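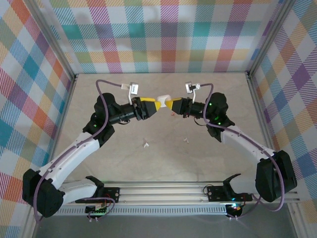 Two arms, small white object held between the yellow fingertips.

Prenutov office and systems check, after the Vimel takeover
Second pass, December. Comments as I went, will not be tidied.

Key: OK / FIX / ASK

BUILDING AND DESKS

Front door badge reader: OK. Reads first time now.
Old Prenutov badges cancelled: FIX. 37 still live in the system. List sent to Vimel HR, need a yes or no for each one. Anyone on contract till spring keeps theirs.
Visitor log: OK. Paper one, last page full, new pad in drawer.
Fire exits, both floors: FIX. Upstairs one blocked by flat-packed desks. Moved two myself, the rest need a trolley.
Exit lights: OK
Extinguishers: tags in date except kitchen. FIX.
Power strips: FIX. Three daisy chained under the sales desks, same as last time. Please stop doing this.
First aid box: OK but no burn gel.
Ceiling tile by the printer: still sagging. Landlord has been told twice. ASK them again, in writing this time.

SERVER CLOSET

Door locks: OK
Who has keys: ASK. Sheet says four, I can account for three.
Temperature alarm: tested 10:40, went off, email arrived. OK. Email goes to the old CEO's inbox though. FIX today.
Battery backup: FIX. Self test fails. Ornico quoted 1,240 for a replacement, delivery not included. Needs sign-off from whoever signs things now.
Cable labels: half done. The left rack is good, the right rack is a guess.
Cardboard on the floor: gone, thank you.
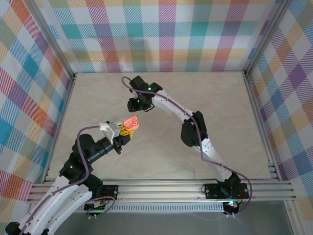 ACCOUNTS AND ACCESS

Admin accounts on the notes app: FIX. Too many. Should be five at most, everyone who was ever on call seems to have kept theirs.
Outgoing CEO's logins: moved to read only at noon as agreed. OK. Billing account missed, it's still in his name. Bank wants a form from the new one. ASK finance where that form is.
Shared passwords: 322 in the vault, a lot of them duplicates or dead. Not a job for this week but somebody has to own it.
Two-step login: on for all staff. OK. Not on for the Xaba support team, they have their own setup and say they will switch over with the next release. Would like a date.
Company phones: OK, all enrolled.
Laptops: FIX. Two not returned from people who left before the deal closed. Both encrypted, both locked remotely. Still want them back.
Domain renewals: OK, auto renew on. Card on file expires soon, see billing note.

CUSTOMER DATA

Nightly backup: OK, ran at 2:15.
Restore test: did one. 2,924 notes from the test workspace, all opened, attachments too. Tags came back in the wrong order, dev team knows. Marking OK.
Export tool for customers: works. Help page still says Prenutov and gives the old support adress. FIX.
Privacy notice: FIX. Needs the Vimel name on it. Legal has a draft, I have not seen it.
Deleted accounts: ASK. Policy says purge after 30 days, the job was paused during the migration. Is it meant to be running again? Don't restart it untill legal answers.

PEOPLE STUFF (not really mine but it was on the form)

Emergency contact list: FIX. Top three names are wrong since the change at the top.
Evacuation meeting point: same parking lot. OK.
Floor wardens: downstairs yes, upstairs vacant.
Out of hours number: rings through. OK. Took a while to pick up.

BEFORE NEXT PASS

Alarm email
Upstairs exit
Badges
Battery quote to Ornico, it lapses end of the month
Billing account form
Spare closet key, find it or change the lock

Copy of this goes to facilities and IT. Reply on the sheet please, not by chat, I lose them.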